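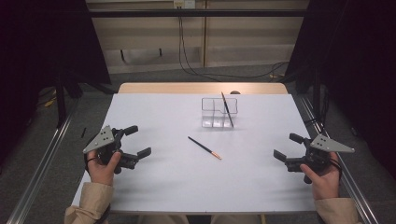
Slide 1. Paintbrushes, clear divided box, white board.

The Hobby Cure: what we were promised and what we got
Mwanaisha Kirui, Langat Library evening talks, October 2018
Speaker notes

Slide 1 stays up while people sit down. Wait for the door to close. Thank Salim Magesa for the invitation and for lending me his laptop.

Opening. Ask for hands: who has taken up a hobby because an article said it would be good for them? Then: who still does it? Leave a gap. Don't comment on the numbers, whatever they are.

Say up front that I like hobbies. I sew badly and I sing in a choir. My quarrel is with the claim that a hobby is a kind of medicine, to be taken in measured doses, and with the people who have found a way to sell the doses.

Slide 2. The claim
Read the Flesto leaflet out loud, slowly: "15 minutes of making a day will change how you think, sleep and work." Stop there. Ask what each of those verbs would look like if you tried to measure it. How you think? Compared with what?

The leaflet has a footnote. I followed it. It leads to a page on the Flesto website, and that page links back to the leaflet. I wrote to them in July and got a voucher.

(If there is a laugh, let it run. If there isn't, move on, it's only an aside.)

Slide 3. The survey
Zuvivine survey, 300 people, all of them paying customers of a craft subscription. 70 percent said they felt calmer since signing up. Put the figure on screen by itself first and let people be impressed for a moment.

Then the problems:
— Everyone asked was a current subscriber. People who had quit weren't asked, and they are exactly the ones I'd like to hear from.
— No comparison group. Plenty of people feel calmer in a month when they also started walking to work, or when the school term ended.
— The question was "Has your new hobby helped you feel calmer?" Try answering no to that after paying for it.
— Calmer on a form, filled in at home, with a prize draw at the end.

I'm not saying the 70 percent are lying. I believe they ticked the box. I don't know what the tick means, and neither does Zuvivine.

Slide 4. Better studies, smaller results
Keep this short, people's eyes go. There is more careful work on leisure and mood. Much of it finds a link between having things you enjoy and feeling all right. The trouble is direction. People who feel awful tend to drop the things they enjoy. So you would see that link even if hobbies did nothing at all for anyone.

Example to use: the choir. When my mother was ill I stopped going. A survey that month would have found one unhappy woman with no hobby and drawn an arrow the wrong way.

Drink of water here.

Slide 5. What happens when you keep score
Grorkik, the app. It logs your hobby time and gives you a streak. I used it for sewing. I noticed I was picking small jobs, buttons mostly, so I could close the day's ring before bed. The coat I wanted to make is still in its bag. One person's story, so I hold it to the same standard as theirs: it proves nothing. It did make me wonder who the streak is for.

Somebody usually says the app got them started. Fair. Agree with them. Ask if they'd keep going with it deleted.

Slide 6. What I'd want to see before I believed it
— People picked by chance to start a hobby now or to wait.
— The ones who drop out counted along with the rest.
— Someone other than the seller asking the questions.
— A follow-up after the free trial ends.
I've looked for a study of a subscription kit that does all of these. I haven't found one. If anyone in the room has, I will buy them a coffee and change this slide.

Slide 7. So should you paint?
If you want to. Paint because you like the color going on, or because your sister paints and it's company. Those reasons hold up when the picture is bad. "It's good for me" tends to give out after the second bad picture.

Questions. Likely ones:
"What about art therapy?" Different thing, trained people, outside this talk. Don't get drawn in.
"What about children?" I don't know enough. Say so.
"Aren't you just being negative?" Maybe. Ask what claim they'd like me to have accepted.

Salim has the handout with the full survey wording on the back table, 2 sides of paper. Laptop goes back to him before I leave.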